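Pluvberg publie la version 5 de Milter, son logiciel de suivi hygrométrique des bâtiments tertiaires

Communiqué de presse, Zaltitz, décembre 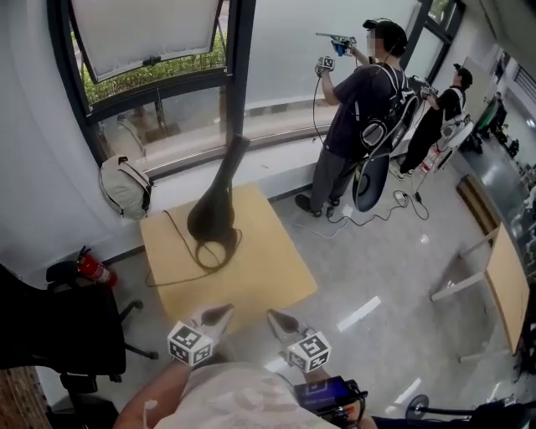
Pluvberg, éditeur de logiciels pour l'exploitation des bâtiments, annonce la disponibilité de la version 5 de Milter. Le logiciel collecte les mesures de température et d'humidité relative des locaux, calcule le point de rosée par zone et signale les écarts par rapport aux consignes définies par l'exploitant.

La nouvelle version remplace le moteur de calcul introduit avec Milter 2. Le pas de traitement passe de 13 à 5 minutes. Les données manquantes ne sont plus interpolées par défaut : l'intervalle concerné est marqué comme incomplet et exclu des moyennes journalières. L'exploitant peut rétablir l'ancien comportement zone par zone.

Le module Yao, jusqu'ici distribué séparément, est intégré à la licence de base. Il compare la température de surface estimée des vitrages au point de rosée de l'air intérieur et établit un indice de risque de condensation. Le calcul tient compte du coefficient de transmission thermique déclaré, de l'orientation de la façade et du régime de ventilation. Les parois opaques restent hors du périmètre du module.

Avant sa mise à disposition, la version 5 a été exploitée en parallèle de la version précédente sur 1 816 zones réparties dans des immeubles de bureaux à Zaltitz et dans sa périphérie. Les écarts constatés entre les deux moteurs concernent principalement les locaux à occupation intermittente, où l'ancien pas de traitement lissait les pics d'humidité de courte durée.

« Le changement de pas modifie le nombre d'alertes reçues par les équipes de maintenance. Nous recommandons de revoir les seuils et les temporisations avant la bascule en production », indique Yichen Zeng, responsable technique de Milter.

Les exports au format CSV conservent leur structure. Deux colonnes sont ajoutées en fin de ligne : l'état de complétude de l'intervalle et l'indice de condensation. Les historiques existants sont repris sans recalcul ; un recalcul partiel peut être lancé depuis la console d'administration.

La mise à jour est accessible sans supplément aux titulaires d'un contrat de maintenance en cours. Les installations en version 2 ou antérieure nécessitent une migration préalable de la base de données, décrite dans les notes de version.

Contact presse : Pluvberg, service communication, Zaltitz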